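Flindov stock screener review: three months with the paid plan

By Annapurna Naidu
2025-02-23

I have been paying for Flindov since December, mainly to replace a spreadsheet that had become too slow to open. I trade Indian mid caps, usually holding for a few weeks, and I wanted something that would filter a list before the market opens and then leave me alone.

Setup took one evening. You import your watchlist as a plain text file, pick an exchange and choose which columns to show. My list had 200 names and all but two were matched correctly. The two it missed had changed their ticker symbols, so I fixed those by hand.

The filters are the best part. You can combine price, volume, delivery percentage and moving averages in one rule, and save up to 100 rules. I use four. Results load quickly before the open and a little slower in the first few minutes of trading. Quotes on the basic plan are delayed, and the delay is shown at the top of the table, where you can't miss it.

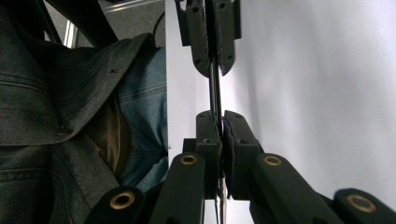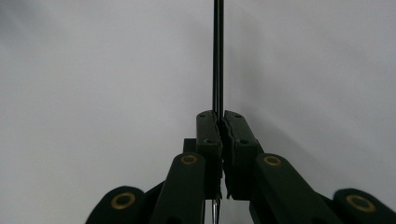
Dark jacket with blue denim under the flap; second photo, a thin dark rod held upright.

Alerts are weaker. They arrive by email or in the app, but there is no way to set an alert on a saved rule – only on a single stock. I asked support about this and got a polite answer from Sivaprasad Kurup, who said it was on the list for a later version. He gave no date.

Charts are basic. You get candles, volume and a handful of indicators. Drawing tools exist, but lines vanish when you change the time period and come back when you switch again. I still do my charting in Metdale and use Flindov only for the morning list.

The price is 4,000 rupees a year, or 600 a month if you pay as you go. I paid monthly for the first two months and then moved to the yearly plan. The unused days of my last month were not credited, and the billing page does not warn you about that.

Exports work well. The file opens cleanly, dates are in the right order and the column names match what is on screen.

I would suggest it to anyone who already knows what they are screening for. Someone newer to the market will find the help pages thin, and may do better with Amin, which has fewer filters but explains each one. I plan to keep Flindov until the yearly plan runs out and look again at the alerts then.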